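## Why does bread rise?

Bread dough begins small and heavy. After some time in a warm place it becomes big and soft. Who makes this work? It is yeast, a living thing so tiny that you need a microscope to see one.

Yeast eats the sugar in the dough. When it eats, it gives out a gas. The gas makes bubbles, and the dough holds them inside, because flour and water together become stretchy — like a balloon.

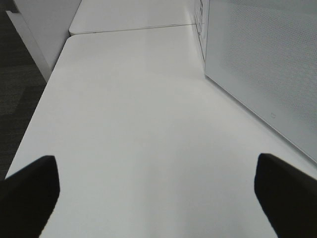 Relu Zamfir asks if the yeast is still alive when we eat the bread. No, it is not. The oven is much too hot for it, and yeast dies at more than nearly 50 degrees Celsius.

Cold does not kill yeast so quickly. It only makes it slow and sleepy. Dough in the refrigerator rises too, but it can need the whole night. 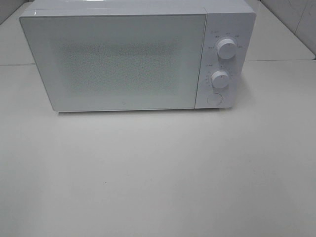 You can try it with a grown-up. Put 2 spoons of warm water in a glass, add a little yeast and a little sugar, and mix. Wait 10 minutes. If you see foam on top, the yeast is awake and it is eating.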